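Home | Lists | Archive | Search | Help

29 October 2023
Posted by the Pritchard house list moderator
2 min read

Re: folding T-shirts for the narrow drawers

Thanks for the replies so far. Quoting the first message again for those who joined the thread late:

> We moved into one of the Plinunier flats in June and the bedroom drawers are much
> shallower than our old ones. Shirts folded in the usual square come out too thick
> and the drawer catches on the top one. I have tried rolling them but they undo
> themselves by the end of the week. Has anyone got a method that stays put? I would
> also like to know where people do their folding, as we have no table big enough.

I have the same drawers, 18 cm deep on the inside, and I had the same trouble with the top shirt catching. Folding in thirds and standing the shirts on edge is what worked for me. I do it on the bed. The kitchen table is the right height but there is nearly always something on it, and I got tired of wiping it down first.

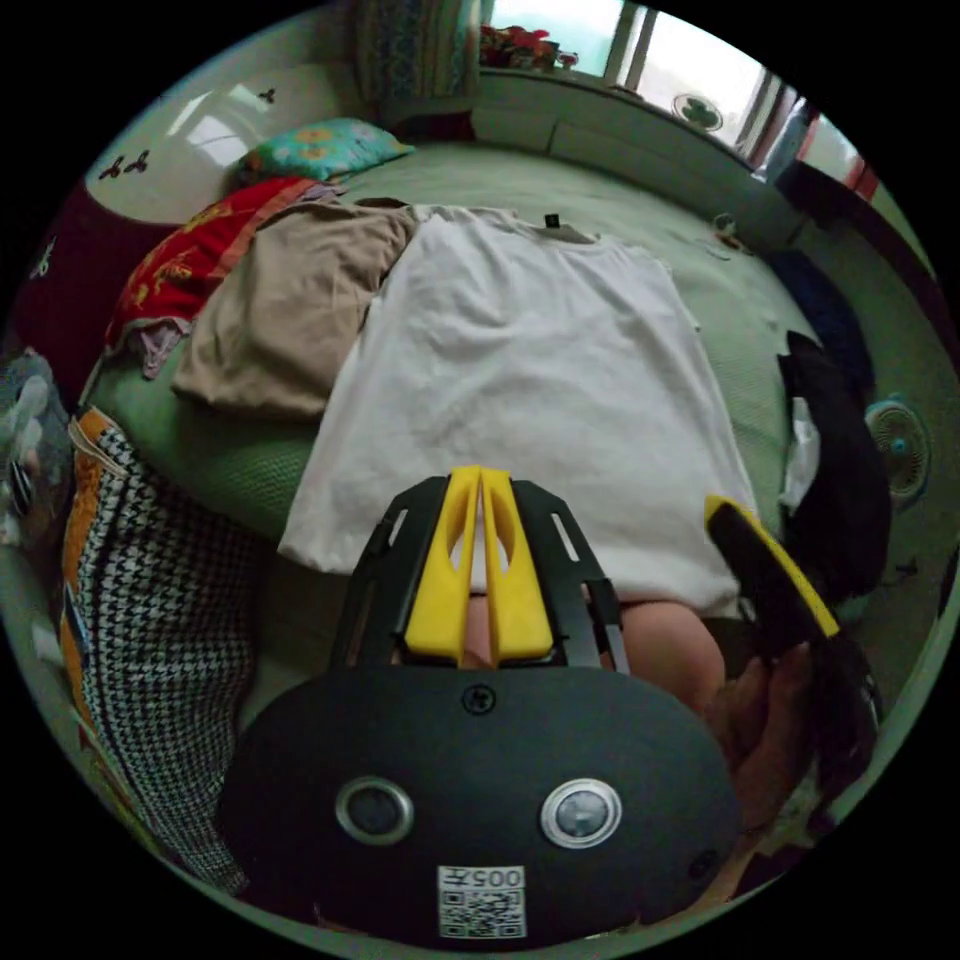
For a plain T-shirt, start with it flat, collar at the far end and hem towards you. Smooth it outwards from the middle. Bring one side in by a third, turn the sleeve back so it lies inside the edge, then do the same with the other side. You should have a long strip. Fold the hem up to just short of the collar, then fold in half or in thirds until it will stand by itself. On a white shirt it can be hard to see where the middle is, so I line up on the little black tag at the neckline and work out from that. A pale green sheet is good under white, as the edges show up well. Anything waiting its turn can go off to the left, like the beige one, and the red blanket stays bunched over on that side too.

On rolling, I agree with the original message. It is fine for a suitcase but I would not use it in a drawer that gets opened every day.

Two things about the drawers themselves. The Brarkik dividers sold for this range are 680 mm long and need trimming to fit. I cut mine with a fine saw and rubbed the ends down. Check your own drawer before you cut, as the bottom one in our chest is a different size from the rest. If the runners are stiff, a bit of candle wax along them helps.

Jumpers do not stand up well folded this way. Mine go flat on the wardrobe shelf, no more than four high.

If anyone has found a way of doing long-sleeved shirts that does not leave a lump at the shoulder, please post it. I have tried folding the sleeves straight down and folding them across the back, and neither is very good.

Reply to list | Previous in thread | Next in thread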